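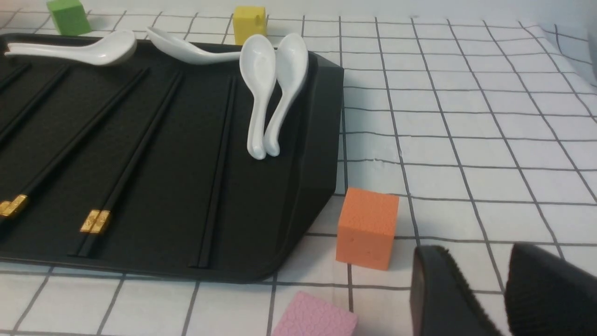 Dameck season two: Zosell confirms ranked reset, new map and a cap on squad size

22 Dec 2023

14 shares | 9 comments

Zosell has set out what will change when the second season of its online football game Dameck begins next month. The studio posted the notes on its website this morning, after part of the list had already been passed around on the player forums.

The main change is a full reset of the ranked ladder. Every account will drop to the bottom division, whatever it finished on in season one, and will play five placement matches before being given a new rank. In the first season players only fell by two divisions, and many of those near the top never had to play their way back.

Season rewards will be paid out before the reset. Players need to log in and collect them from the club office screen within a week of the new season starting. Anything left after that will be turned into coins at the usual rate.

Squad size is also being cut. Clubs can hold as many cards as they like at the moment, and the largest squad on the public table has 962. From season two the active squad will be limited to 33, with the rest moved to a reserve list. Reserve cards can still be sold, traded or used in building challenges, but they cannot be picked for a ranked match until they are moved back. A club can make changes to its active squad once a day.

"We looked at how people were playing and most ranked sides never used more than twenty cards anyway," said Ilgın Kocabaş, lead designer on Dameck. "The very big clubs were swapping whole teams between matches to get round the fitness system. We want fitness to matter, so this had to change."

Fitness will drop a little faster than before in the last fifteen minutes of a match. Substitutes will come on with a small boost to sprint speed, which wears off after a few minutes of play. The studio said both figures were still being tested and could be altered before launch.

There is one new stadium, called Odness. It has a slightly narrower pitch than the others in the game, and it will be in the ranked rotation from the first day. Some players who tried it in the November test complained that crosses were too easy to reach at the back post. Zosell said it has since moved the touchlines out and changed how keepers come for high balls.

The transfer market gets a smaller update. Sellers will be able to see the last ten prices paid for a card before they list it, and the minimum listing time drops from six hours to one. The tax on sales stays the same. Kocabaş said a plan to hide sellers' names had been put off, as it made it harder to report people who were fixing prices between their own accounts.

The notes do not say much about matchmaking, which was the biggest complaint on the forums through the autumn. Players in smaller regions have been waiting several minutes for a ranked match late at night, and then often meeting someone several divisions above them. Zosell said only that it would "widen the search more slowly". A longer post on the subject is promised for the new year.

Crossplay is staying as it is. Console players can switch it off in casual matches, but it will remain on for ranked play. Split-screen co-op, which was taken out of the game shortly after launch, is not mentioned.

Usmani, the co-operative training mode, will be closed for two days before the season starts while its progress is moved to the new system. Players will keep their levels and any kits they have unlocked. Drills that are only half finished when the mode closes will have to be started again, so it is worth clearing them first. The mode will come back with new set-piece drills — free kicks and short corners — and a higher level cap.

The season two pass will cost the same as the first one. It can be bought with coins or real money, and anyone who completed the season one pass will have enough coins left over to cover it, provided they have not spent them on packs.

The update can be downloaded the day before the season begins. Servers will be down overnight while it goes live, and ranked play will open the following morning.

9 comments — log in to reply

Get our gaming news by email once a week. Enter your address to sign up. You can unsubscribe at any time.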